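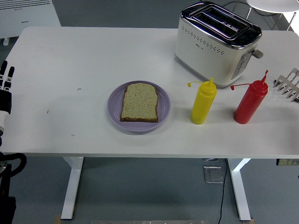
Squeeze bottles on the breakfast table -- yay or nay?

Peixoto
Posted Aug 29, 2018
Hi all! My husband thinks mustard and ketchup have no business anywhere near toast, and I grew up putting both on everything (my grandmother did, and she lived to 98, so there). I'd love to move everything into those plain red and yellow bottles with the little caps on a strap, diner style, and leave them out next to the toaster for good. Does anyone do this at home, and do you get tired of cleaning them?

Lokotard
We've had ours for 16 years and I wouldn't go back. My one gripe is the caps. They flop around on their straps and you forget to push them on, and then the tip crusts over. Still, the kids can manage them, and there are no knives going in and out of jars.

Holtitz
I'm with your husband, sorry! Toast gets butter. A seeded slice with a good crust doesn't need any help, and I'd be sad to see ketchup on it.

Peixoto
Ha, he'll be thrilled. I'm going to show him this and regret it.

Kodmont
Holtitz, have you ever had mustard toast with a fried egg? Please try it before you write it off. I do agree about leaving them out, though -- mine go back in the fridge as soon as we're done eating. 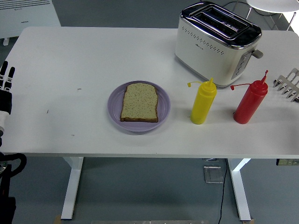
How do you get dried mustard out of the nozzle?

Soak the top in hot soapy water for a while, then work a wooden toothpick through from the narrow end and rinse it well.

Lokotard
That's how we do it too, usually on Sundays along with the crumb tray.

Holtitz
Fine, I'll try the egg thing. Butter first, though.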